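Sturside Workspace Study — Notebook
17 Mar 2019

Entry: acoustic and occupancy work, Lilton building, second floor

Quiet day on the floor, which suited the purpose. The building was closed to members and the air handling was on its weekend setting, so the readings below should not be compared with the weekday set without correction.

The intention was to establish whether the partitions between the serviced suites and the open coworking area perform as the fit-out contractor, Brumeck, stated at handover. Tenants in the two suites nearest the kitchen have reported that telephone conversations carry into the corridor. The operator has asked for our findings before the April licence renewals are issued.

Method as for the previous floor. Loudspeaker at desk height in the source room, pink noise, meter on a tripod in the receiving room. Six positions per room, 15 seconds at each. Doors closed, blinds down, desk screens left where the tenants had them. Meter calibrated before the first room and again after the last, with no drift worth recording.

Suites on the street side behaved well. The spread between positions was small and the background was low enough to be ignored. Suites on the courtyard side were less satisfactory. Both of those nearest the kitchen gave a noticeably poorer result in the upper bands, and moving the meter along the partition showed the weakness to be at the head of the wall. I lifted two ceiling tiles. The partition stops at the grid, and the void above is open from suite to corridor. The drawings issued by Brumeck show a full-height baffle at this location — either it was omitted or it was taken out when the cable tray was rerouted. 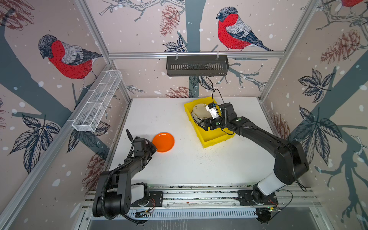
The void was checked again from the corridor side with a torch, with the same result. No baffle and no fixings for one on the soffit, which favours omission over removal. I would not put this in the report until the as-built set has been compared with the tender set. Gounder holds both and has been asked for copies.

Door seals: drop seals are fitted throughout, but the one on the corner suite does not meet the threshold at the hinge side. A sheet of copy paper passes under it freely. Adjustment should be a matter of minutes for the building's maintenance contractor and ought to be done before any retest.

Occupancy sensors: logger downloaded and cleared. The under-desk units in the coworking area are reporting at the set interval, with the exception of the long bench by the windows, where the file stops partway through the week. Battery replaced. The gap should be marked as missing in the utilisation tables and must not be entered as vacant, as it would depress the figure on which the operator intends to base its desk pricing.

Meeting room booking data has arrived as a spreadsheet. Cancelled bookings are included and will need to be stripped out first.

To do:
Request as-built ceiling drawings again if not received from Gounder
Retest both kitchen-side suites with temporary mineral fibre, 100 mm, laid above the partition head
Corner suite door seal, report to building management
Return the spare tripod to the Sturside store
Label the logger files by floor; the present names are of no use to anyone else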